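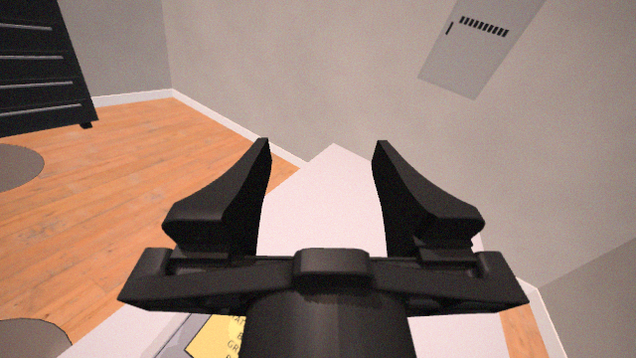 I finished the Skudent nail file set last month, so these are my notes on grit before I forget them.

The coarse board is too much for natural nails. I used it once on my thumb and the free edge split two days later. It's fine for taking down a gel tip. Everything else I do with the finer boards, one direction only, from the side toward the center.

## Base coat

I switched from Amegashie to the Cledero ridge filler in October. It goes on thicker and needs a longer wait before color. I give it 30 minutes with the window shut. At ten minutes the color coat still dragged and left a bald strip near the cuticle.

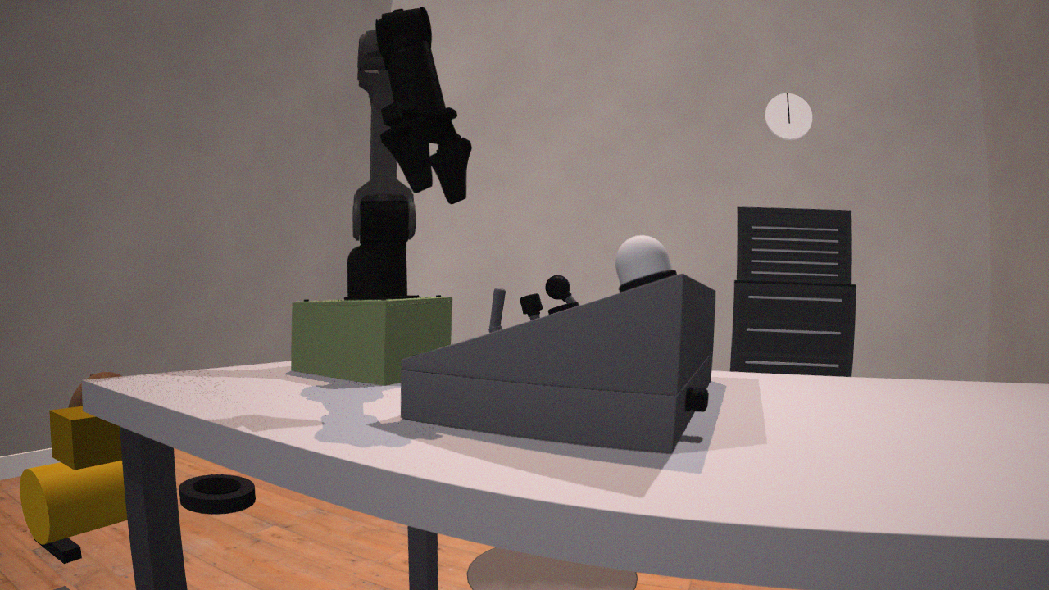 Color was Lestimex 494, a brick red with no shimmer. Two coats covered. The brush is wide and flat, so on the little finger I turn it on its side and do three narrow strokes. Cap the free edge on both coats.

Kwabena Ofori left a comment asking if I thin old polish. Yes, with proper thinner, two drops at a time, then roll the bottle between your palms. Acetone breaks the polish down and it goes stringy.

Wear so far: first chip on day six, right index, at the corner. The left hand was clean until day eight. I wash dishes without gloves, so yours may last longer. Next bottle is 2294, which looks browner in the cap.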